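We use cookies to remember your settings and to see which pages people find useful. Accept all | Manage preferences

Ticket 2207 - Towel cell, Gindatow: grip slipping on corner pick

Status: open, waiting on parts

Hi all, and thanks for your patience with this one, I know it's dragged on a bit. The cell has been dropping the corner of the towel partway through the first fold, and it got bad enough this week that I stopped the long run and went back to single picks at 40 per cent speed. At that speed I could stay with the arm and look at the fingers properly each time they went down on the corner.
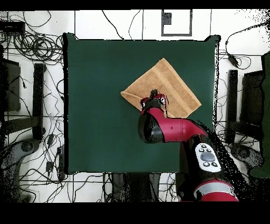

Latora cell support, Gindatow
Logged 5 September 2026

What I've tried so far: cleaned both finger pads, re-zeroed the gripper, and reloaded the Trosance fold program from the December backup in case somebody's edit had crept in (it hadn't, the two matched). I also dropped the pick height a hair, which helped for 7 picks in a row and then didn't. My money is on pad wear - we're some 400 cycles past when I'd normally swap them, and that's on me.
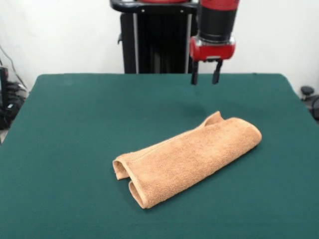 The park position is my other worry, so I went over that while I was there. I like the arm to finish up high with the fingers open and well clear of the work, so you can reach in and straighten things without bumping anything. With the towel folded into a long bundle on the green felt there's a decent gap under the fingertips, and I'm happy to leave that waypoint alone. If you do need to touch it, please save under a new name first!

New pads are ordered through Guzmán. Until they turn up, please keep to the slow speed and don't tighten the grip force to make up for it, as lovely as that would be for a quick fix. I'll fit them, run the corner pick again and add the results to this ticket.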